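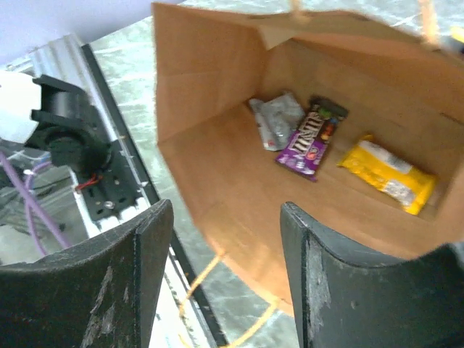
Notebook > Manipulation > Bag picking

Wrist view segmentation, foil and paper

February 25, 2020. HC, with R. Pathak on the planner.

Search entries Go

Three packs on the floor of the paper bag: silver foil, purple M&M's, yellow packet. Jalo masks the purple and yellow ones cleanly. The foil mask splits along the wrinkles and the larger piece leaks into the kraft wall. Raised the merge threshold from 60 to 80. Foil now comes out whole, but the wall leak remains.

Finger mask was still the old static one. Redrew it to follow the inner curves of both fingers. The orange string between them was being labeled as an object, so it now goes in the ignore class.

Planner: Kestesix rejected 214 grasp candidates, nearly all on wall clearance. The yellow packet is worst, being next to the right wall. Rajkumari cut the clearance margin to 20 percent of finger width for the approach only. Retreat unchanged.

Open:
- rim flap missing from the collision mesh
- rerun foil with depth weighting off
- log rejected candidates by reason, not only the total

2 comments · 0 shares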